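Chapter 4
Where the Examples Come From

I put off writing this chapter for ages, mostly because I used to think it was the dull bit. You have your learning system, you feed it examples, off it goes. Then I spent a February at the Clurnside workshop helping to gather the examples myself, and I came home with a sore back and a completely different table of contents!

Our target was 3000 grasp attempts. After the first week we had 142 (I still have the notebook), and 56 of those had to be thrown out when we found the log had saved the arm's position but lost what the gripper was doing. So before we get to any sums, we're going to talk about bins, clamps and what you put in them.

Take the objects first. My early sets were all neat little blocks, and the system we trained on them, which we called Nekier, was wonderful at blocks and hopeless at everything else. What you want is a proper jumble – a garden trowel, a mesh bath sponge, a plastic bottle, a bunch of grapes – so that hard, squashy, see-through and lumpy things all turn up in the same bin. Clamp the bin to the table as well. If it creeps along by even a finger's width between attempts, your examples stop agreeing with one another, and you may not spot it for days.

Section 4.1 deals with choosing objects, and 4.2 with deciding what counts as a successful grasp – harder than it sounds, I promise. Keep a pencil handy for both.

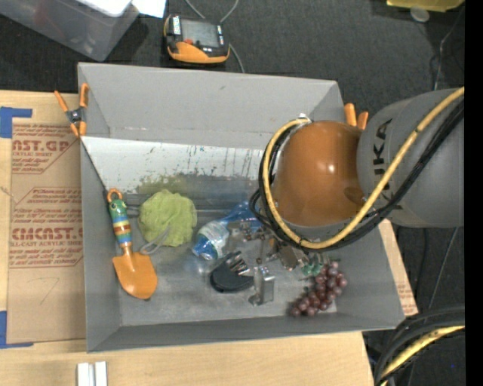
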